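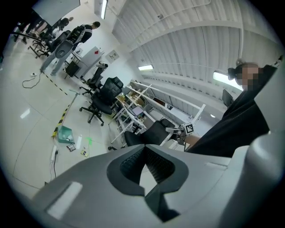

핸드헬드 그리퍼 쪽에서 본 작업 공간. 바닥 테이프 옆에 청록색 바구니.

10월 / 글 Marthinus Jacobs

Hultitz 핸드헬드 그리퍼 세트, Skirnow 2

로봇 팔 없이 사람이 직접 들고 시연 데이터를 모으는 장비. 양손용 2개 한 세트. 이번 판은 손잡이 각도하고 턱 안쪽이 바뀜. 구판 쓰던 분들은 충전 거치대 그대로 쓰면 됩니다. 케이블은 새로 사야 함(커넥터 다름, 주의).

기본 구성
- 그리퍼 본체 좌/우
- 마커 큐브, 고정 나사 포함
- 손목 스트랩
- 보정판 1장
- 휴대용 케이스

무게는 개당 1308g. 솔직히 가볍진 않음. 오래 들면 팔뚝에 옵니다. 저는 한 번에 20분 넘기지 않고 쉬었다 하는 편. 배터리는 최대 9시간이라고 적혀 있는데 녹화를 계속 돌리면 더 빨리 닳아요. 예비 배터리는 별매.

추천 작업: 바닥에 있는 물건 집기, 바구니 정리, 선반에 올리기 같은 것. 얇은 카드류는 연습이 좀 필요하고 둥근 병은 옆에서 접근하는게 편함. 작업 구역은 테이프로 먼저 잡아두세요. 나중에 구간 자를 때 시간 많이 아낍니다. 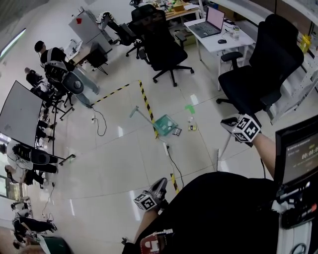
양손 그리퍼와 마커 큐브. 테이프 안쪽에 넘어진 바구니, 오른쪽에 타이머가 뜬 모니터.

마커 관련해서 문의가 제일 많음. 큐브 면에 지문 묻으면 인식률 떨어지니까 마른 천으로만 닦을 것. 알콜 쓰면 인쇄가 일어남. 두 손을 너무 붙이면 큐브끼리 가려서 추적이 끊기는 경우도 있고요. 그럴땐 잠깐 벌렸다가 다시 시작.

소프트웨어는 Halliday 뷰어 포함. 설치는 금방 끝나는데 처음 보정할 때 조명을 바꾸면 안 됩니다. 중간에 불 껐다가 처음부터 다시 한 적 있음. 내보내기 형식은 설정 메뉴 두번째 탭. 한글 메뉴는 아직 일부만 됬고 다음 업데이트에 마저 들어간다고 합니다.

아쉬운 점. 케이스가 너무 꽉 껴서 큐브를 빼야 닫힘. 스트랩도 손 작은 사람한테는 헐렁. 같이 써본 Ona Pärn 씨는 스트랩에 구멍을 하나 더 뚫어서 쓰는 중.

대여 가능, 설치 방문은 별도 견적. 재고 문의는 Clinholm 매장으로.

관련 항목
- Skirnow 교체용 패드 세트
- 마커 큐브 단품 (76mm)
- Clinholm 장비 대여 안내
- Halliday 뷰어 보정 순서 정리
- Hultitz 예비 배터리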